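Getting a Long-Sleeved Shirt Folded: Report on Our Textiles Care Project
Submitted 24 Dec 2018

Why we picked folding
Our group spent most of September arguing over a topic (dyeing was the favourite for ages!) before we settled on something everybody does at home and hardly anybody gets taught. We named the project Storkiteck, after a misspelling on our first planning sheet that we all grew rather fond of, and we chose a plain grey knit with long sleeves as our main garment.

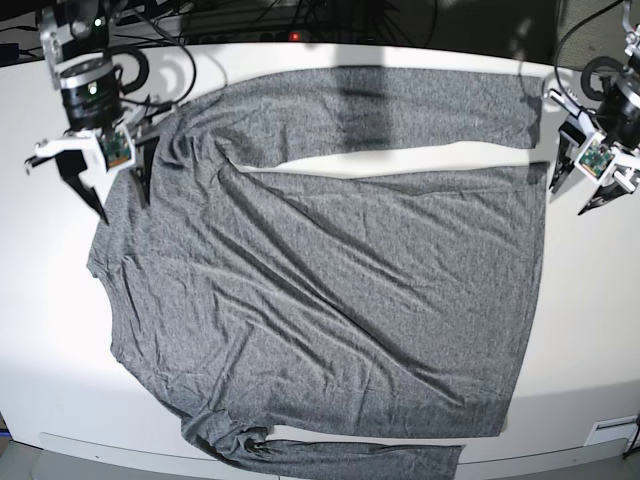 Step 1: Laying out
We like the shirt lying sideways on a white table, with the sleeves running along beside the body and the collar off to one side. A speckled knit hides its wrinkles surprisingly well, so it pays to run your palms over it and feel for them, especially where the lower sleeve meets the body.
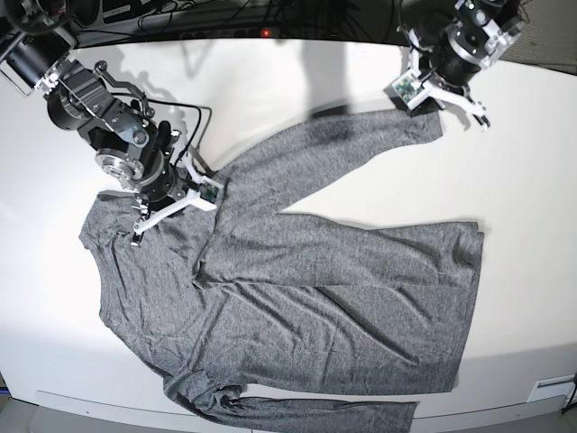 Step 2: Bringing the layers over
Once part of the cloth lies across the body, smooth outward from the middle and square up the corners. We tried two methods, which we called Arkia (sleeves first) and Betetti (body first), and I'm happy to say that Arkia won most of us over. The trouble with knits is that they bunch as soon as you pinch them.

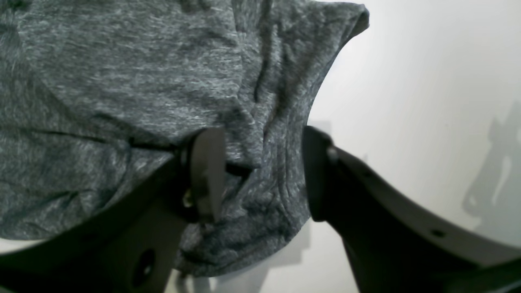
A wide, gentle hold kept our creases much softer, and we'd recommend it to any beginner. After 26 practice folds our hands had more or less learned it, and we were quite proud of the colourful pile on the shelf!
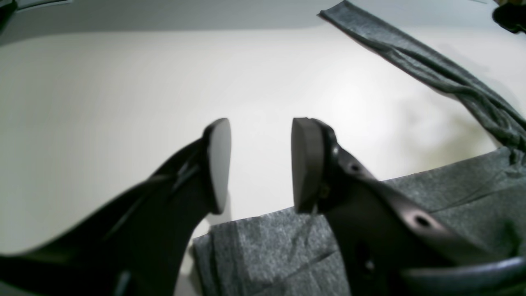 Should you iron a knit before folding it?
We'd leave the iron in the cupboard for everyday shirts, as a good smoothing by hand was plenty for ours.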